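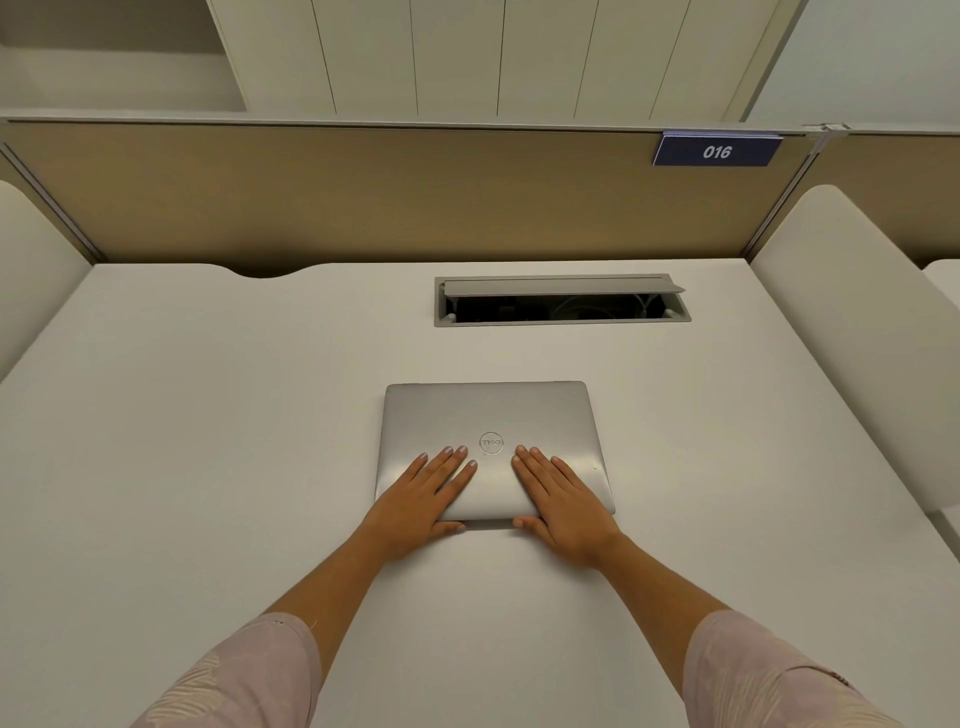 A Dell laptop, lid shut, on the big white desk

Ticket 2680 - Laptop won't stay asleep, flat battery by morning
Status: Open, waiting on customer
Product: Turnis backup client

Hiya, me again, sorry! I did say last time I'd write everything down as I went, so this is long.

The trouble is that my laptop keeps waking itself up in the night. I shut the lid at teatime with the battery nearly full, and by breakfast it's dead (or so warm in my bag that I worry about the sandwiches). It began in April, after the office at Grelbridge moved us all over to Turnis for backups. Before that I could leave it shut all weekend and it would hardly drop.

What I've tried so far:

Changed what closing the lid does. It was already set to sleep, so I flipped it to do nothing, saved, flipped it back and saved again. No difference.

Unplugged everything, including the mouse dongle, as I'd read that a mouse can wake a laptop if the desk gets knocked. Left it like that for 3 nights and it was flat after every one of them.

Ran the powercfg /lastwake command you sent. It came back with a count of 0 and nothing else, which I gather is no use to either of us. Then I tried powercfg /waketimers (you have to open the black window as administrator, took me a while to work that out) and there it was, a timer set by the Turnis scheduler, due to go off at 2.15 in the morning. I very nearly cheered!

So I went into the Turnis settings and moved the nightly backup to midday. Saved it, restarted, checked the timers again. Still 2.15. I did it twice more in case I'd missed a button, and the settings page says midday quite happily while the timer list carries on saying the small hours.

Next I turned off "allow wake timers" in the power plan, both for battery and plugged in. That one worked, sort of. The battery only lost 10 per cent overnight, lovely. But now the midday backup doesn't run either, and I get an orange triangle telling me my files haven't been backed up for days. I don't fancy choosing between a charged laptop and a backed-up one.

My colleagues at the Saltow branch have the same client and don't get this, but theirs were set up fresh and mine was moved across from Moussa, the old backup program. I wonder if there's an old schedule left behind? I did find a Moussa folder in Task Scheduler with one task in it, and I haven't touched it in case it's holding something up.

Could you tell me whether that's safe to delete? I can be at the laptop any afternoon after 3 if you'd like to connect and look for yourselves. I've attached the timer list as a text file.

Update, same ticket, 16.40: I've disabled the Moussa task but not deleted it, and put wake timers back on. The timer list is empty for now. I'll leave it shut tonight and post the battery figure in the morning.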